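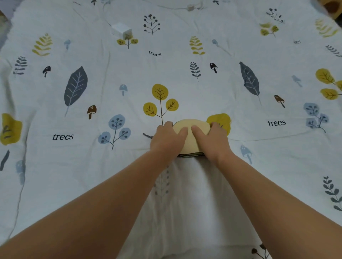
Most of the arguments that reach a mediator could have been settled months earlier by two people talking for half an hour, according to one team leader who took part in the autumn pilot. She said she had put off a conversation about shift swaps since the spring and was "dreading it far more than it deserved".

22 November 2022

Clada opens workplace dispute course to small employers

Clada, the mediation and training firm based in Mestell, is opening its course on handling disputes at work to employers with fewer than 40 staff. Bookings are being taken now for sessions in the new year.

The course was piloted in October with 79 supervisors and team leaders from firms in Mestell and Prosser. It covers first conversations, written complaints, repeated complaints from the same person, and when to bring in someone from outside. Each session lasts a day, with a follow-up call of 45 minutes a few weeks later.

Participants work in pairs on disputes taken from ordinary working life – rotas, shared desks, emails copied to too many people. They are not asked to bring real cases, although some in the pilot chose to.

Clada has also rewritten its handbook, Plimus, which goes to everyone who books. The new edition runs to 202 pages and has a longer chapter on replying to hostile emails. Sample letters are now at the back.

Sessions will be held at Clada's offices in Mestell and at a second venue in Prosser. Firms with several people to train can ask for a session on their own premises. Places can be transferred to a colleague up to the day before.

For dates, fees and booking forms, contact the Clada training desk in Mestell.

ENDS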